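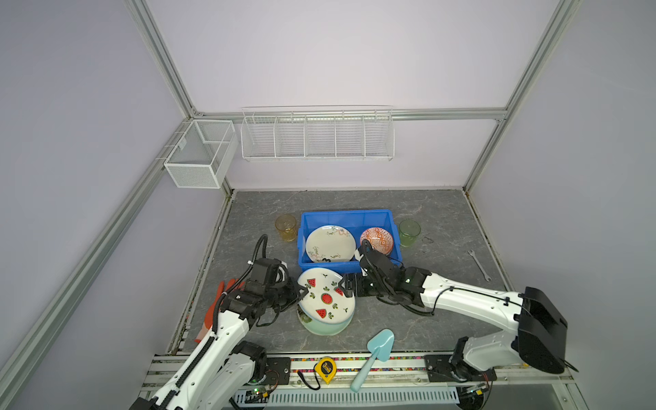
Who decides whether a robot cell is safe to run next to people?

The company that puts the cell into service decides, and it has to be able to show how. The robot maker supplies the arm and its manual. The user, or the integrator working for the user, does the risk assessment for the whole cell: the arms, the grippers, the parts being handled, the table, the cables and the people who walk up to it. That work is what this job is about.

Cell Safety and Practice Coordinator
Abou Jaoude, Pirthorpe site
Full time, permanent
Start: October

About the job

Abou Jaoude builds and runs two-arm tabletop cells that handle household goods such as plates, bowls and cups. The Pirthorpe site has 18 cells in daily use and a smaller shop at Rindamside where new ones are put together. We need someone to own the written rules for both places and to see that they are followed.

You will report to the site manager. You will have the authority to stop any cell, and you won't need a second signature to do it.

What you will do

Keep the risk assessment for each cell up to date, and redo it when a gripper, a fixture or the type of object changes.
Maintain the Cudard checklist, our in-house start-of-shift check. It now runs to 60 items and needs to be shorter.
Write the rules on hand tools, gloves and loose cables in the work area, and walk the floor to check them.
Set speed and force limits for tasks with breakable items, and record the tests behind them.
Test emergency stops and log the results.
Train operators before their first shift on a cell and again after any change to the rules.
Look into every contact, drop and breakage, and write it up in plain language within 2 working days.

What we need from you

Three years or more in machine safety, industrial automation or a similar field.
Working knowledge of ISO 10218 and ISO 12100. You should be able to find your way around them without help.
Experience writing risk assessments that other people had to use.
Clear written English.
You must be able to stand for long periods and travel between the two sites.

Useful but not required

Time spent operating or teleoperating robot arms.
A safety certification. We will pay for one if you don't have it.
Some electrical background, enough to read a wiring diagram.

Hours and conditions

The day shift starts at 7:30 a.m. You will work a late shift now and then so that the evening operators get the same training and checks. Safety shoes and glasses are provided. More than 238 incident and near-miss reports are on file from earlier years, and your first task will be to read and sort them.

How to apply

Send a resume and one risk assessment you wrote yourself, with client names removed. Please don't send a template. Applicants we want to meet will be asked to Pirthorpe for a half-day visit, which includes a walk through the cells and a short written exercise. Travel costs are paid. Applications go to the hiring desk at the Pirthorpe site and close when the post is filled.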